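Opening and Inspecting a Desktop Computer Tower Before Parts Are Removed

Last updated: Sep 10, 2024

This guide is issued by the Divov equipment workshop for staff and trainees who prepare used desktop towers for memory, drive and power supply replacement. It covers setting up the work surface, opening the case, identifying the main parts and removing them in a safe order. It applies to standard tower cases with a removable side panel. Small form factor cases are covered in Guide 63.

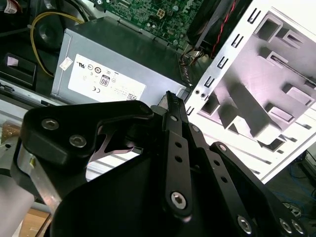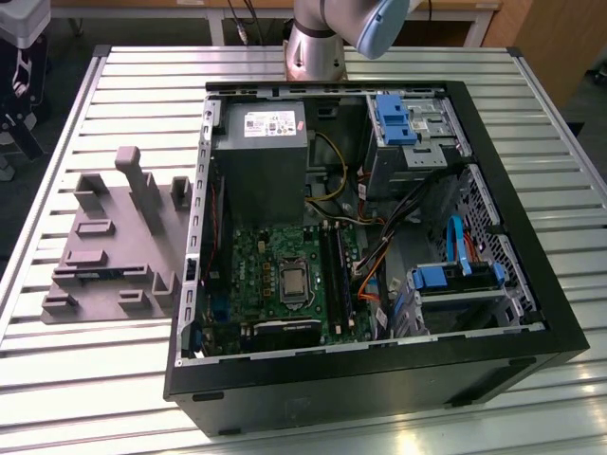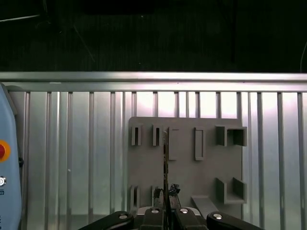
Power supply and its label; the open tower on the slotted worktable; the gray panel with its holders and slots.

Before you begin

Confirm that the work order matches the asset tag on the case. If there is no tag, set the tower aside and contact the intake desk at extension 514. Do not open a case that has not been logged.

Shut the computer down from the operating system. Turn the switch on the power supply to the off position, if there is one, and unplug the power cord from the wall first and the case second. Disconnect the monitor, keyboard, network and audio cables. Press and hold the front power button for ten seconds to release remaining charge.

You will need:

- a Phillips screwdriver, size 2
- a grounding wrist strap
- antistatic bags in two sizes
- a shallow dish or tray for screws
- a soft brush
- the inspection form (Form 13)

Food and drinks are not permitted at the worktables.

Step 1. Position the case

Lay the tower on its side so that the removable panel faces up. On slotted tables, keep small screws in the dish at all times. A screw that falls between the slats may not be recovered until the table is next cleaned.

Leave enough clear space beside the case for the parts you will remove. If a holder plate is in use, place it flat and check that it does not rock. Attach the wrist strap to your wrist and to bare metal on the chassis.

Step 2. Remove the side panel

Depending on the model, the panel is held by a latch, by thumbscrews or by two Phillips screws at the rear. Release the fasteners, slide the panel toward the back of the case and lift it away. Store it upright against the table leg, with the inside surface facing in. Panels must not be stacked on top of one another.

Step 3. Identify the main parts

Take a moment to find each part before touching anything. Layouts differ among manufacturers. In the tower shown, the power supply is in the upper left as the case lies on the table, with the green motherboard below it. The processor sits in its socket near the center of the board, and the two black memory modules are to the right of it. The optical drive bay is in the upper right, and the hard drive cage is in the lower right. Both have blue fittings: a release latch on the optical drive bay and a carrier clip on the hard drive.

Check the cables next. Yellow and black wires loop from the power supply toward the motherboard. The bright blue cable over the drive cage is a SATA cable, which carries data. Photograph the cable paths, or sketch them on the back of Form 13, before disconnecting any of them.

Step 4. Record the power supply label

Most desktop power supplies carry a label giving the model, the output ratings and the safety marks. The one shown has a white label with a UL mark, a CE mark and an "80" efficiency badge. Copy the model number and the total wattage to the form. If the label is too small to read in place, use the magnifier and lamp. Do not remove the unit only to read the label.

Never open the power supply housing. Capacitors inside can hold a dangerous charge after the cord has been unplugged. A faulty unit is replaced whole.

Step 5. Remove the memory

Press the retaining clips outward at the ends of the slot until the module rises. Some boards have a clip at one end only. Hold the module by its short edges and lift it straight out. Place each module in its own antistatic bag and write the slot number on the bag.

Step 6. Remove the hard drive

Disconnect the data cable and then the power cable, pulling on the connector and never on the wires. Release the carrier or clip and slide the drive out of the cage. Drives are bagged, labeled and signed over to the data desk on the same day. They may not be left on a table overnight.

Step 7. Clean and close

Brush dust away from the vents and the processor cooler, if one is fitted. Look for swollen capacitors, scorched connectors and cracked clips, and note any findings. Refit the side panel, even if the tower is going to storage with parts missing. Return the screws to their original holes.

Completed forms go to Romana Zelenák, workshop supervisor, Room 539.

Related guides: Removing an Optical Drive; Memory Types and Markings; Storing Parts in Holders

Shares: 13 | Comments: 0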